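Skorkville Community Hall
Quarterly Building Inspection Checklist with Comments
Date of inspection: 2024-03-21
Areas covered: lobby, main hall, kitchen, corridor, rear storage
Prepared by: Bistura Property Services

1. Exits and escape routes
Exit doors open fully from the inside: Yes
Exit signs lit: Yes, except rear storage
Comment: The sign over the rear storage door did not light on battery test. Replace the battery pack before the next booking of the main hall.

2. Fire extinguishers
Tags current: Yes
Pressure in the green zone: Yes
Comment: The kitchen unit hangs behind the pantry door and is hidden when the door stands open. Move it to the opposite wall.

3. Electrical
Cover plates in place: No
Panel clearance kept: Yes
Comment: One outlet plate in the corridor is cracked. The panel schedule still lists the Nirnance wing, which was split off onto its own service. A corrected schedule is to be posted inside the panel door.

4. Floors and walkways
Trip hazards: One noted
Mats lie flat: Yes
Comment: The threshold strip between lobby and main hall has lifted at the left side. Refasten with longer screws. Total floor area inspected was 1,142 square feet.
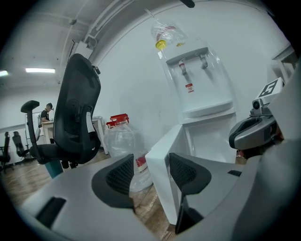
5. Drinking water and plumbing
Restroom faucets shut off completely: Yes
Water heater relief valve piped to drain: Yes
Comment: Plumbing work by Barrientos was checked against the invoice and accepted. The white water dispenser against the wall is to be added to the equipment list, which does not mention it at present. Wood flooring near any water outlet should be checked for staining or soft boards at each visit. Cleaning of dispensers is the responsibility of the hall and should be entered in the log every 6 weeks.

6. First aid
Kit sealed and stocked: No
Comment: Burn dressings expired. Reorder.

7. Items carried forward
Rear gutter repair, open for 33 days. To be closed out by the end of May.

Result: Passed with corrections. Items 1, 2 and 4 require written confirmation within 7 days.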